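Derton 32 Shelf Wax, reviewed after one summer

I bought two tins of Derton 32 in June to replace the Ponel paste we had used for years. Ponel changed its formula and the new one smells like paint thinner for days. Derton costs a little more and comes in a shallow tin with a screw lid. The lid is a real improvement. The old Ponel lids had to be pried off with a screwdriver and never sat flat again.

The wax is soft straight out of the tin. A piece of old T-shirt works better than the foam pad that comes with it, which started to crumble on the second use. Put on a thin coat, wait 20 minutes, and buff. The label says ten minutes, but at ten it still smeared for me. On painted metal the coat went on evenly. On bare pine it soaked in and needed a second coat the next morning.

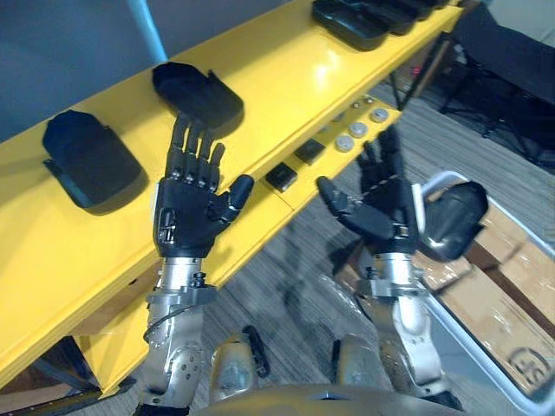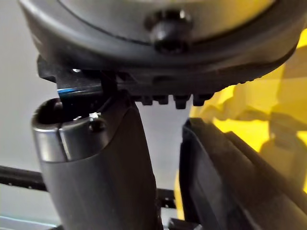 Malhotra Building, Workshop and Stores Department

I kept track of three things over the summer: how long the shine lasted, how well it took scuffs from boxes, and whether dust stuck to it. The shine held until September on the shelves we use least. On the ones by the door it was dull after six weeks. Scuffs from cardboard wiped off with a dry cloth. Black marks from rubber feet did not, and I had to use a little dish soap, which takes the wax off with the mark.

Dust was the surprise. Ponel always left a slightly tacky surface and you could write your name in it by the end of the month. Derton dries hard. A dry duster was enough every time.

Jyoti Kushwaha tried the other tin on her kitchen cabinets at home and liked it less. She had trouble around the handles, where the wax collected and turned white. A soft toothbrush got it out. She also found that it shows water spots, so I would keep it away from sinks.

We also tested a spray from Ratent. It is faster, and for a quick cleanup before visitors it does the job, but the shine was gone in a week and the nozzle clogged before the can was half empty.

One tin did all of the metal shelving with a third left over. The pine bench used most of the rest. Store it with the lid tight, as the edges dry out if you leave it open overnight.

I would buy it again for painted metal. For raw wood I would stay with an oil. Four out of five, with one point off for the foam pad and the wrong drying time on the label.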